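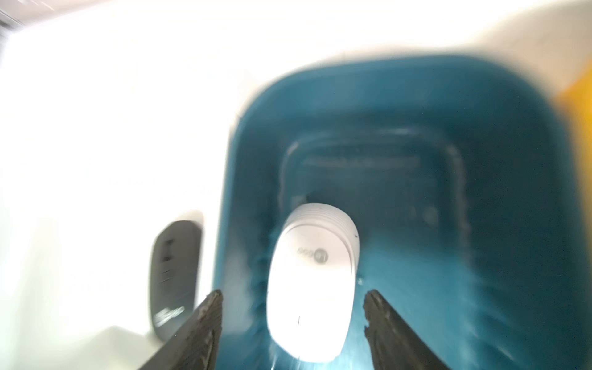
Prastcombe Community Radio: live sessions strand
Progress report to the Clasden Arts Fund, period ending October

1. Summary
The strand is on schedule and within budget. Seven live sessions were broadcast in the period, all from the Sutham studio. One further session was postponed when the band's drummer was taken ill; it has been moved to the next period at no extra cost.

2. Programme
Sessions go out at 8 pm and last one hour, with a repeat the following afternoon. Beca Landeg produces and Samuele Palumbo engineers. Acts ranged from solo harp to a five-piece brass group – the latter needed a second stage box, which was hired. Recordings are kept as separate tracks as well as a stereo mix, as agreed in the grant letter.

3. Audience
The archive pages recorded 3000 plays in the period. Figures for live listening are available for the online stream only. The FM audience is not measured.

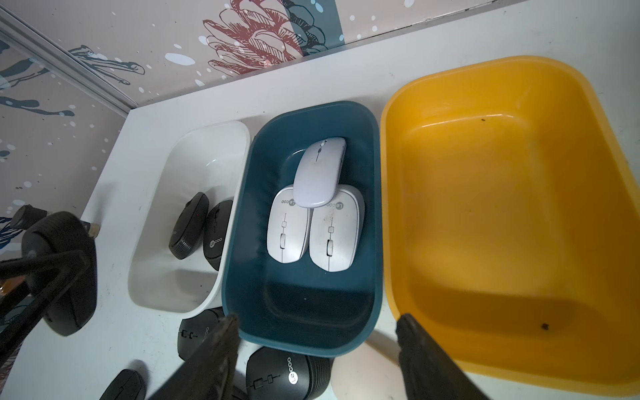
4. Spending
Artist fees remain the largest item. Each act receives a flat fee of £200 plus travel. There is an underspend on publicity, and we ask permission to move it to the hire line. Rianne Cuypers will send the ledger separately.

5. Issues
Hum on the piano channel was traced to a faulty cable and cleared. Two performers' release forms are outstanding, so those sessions have been left out of the archive for now.

6. Next period
Bookings are confirmed for the Serra quartet and for Thomas Martinelli (solo guitar). The open call drew 17 applications. Selection will be completed before the next report.

Prys Mostyn
Station manager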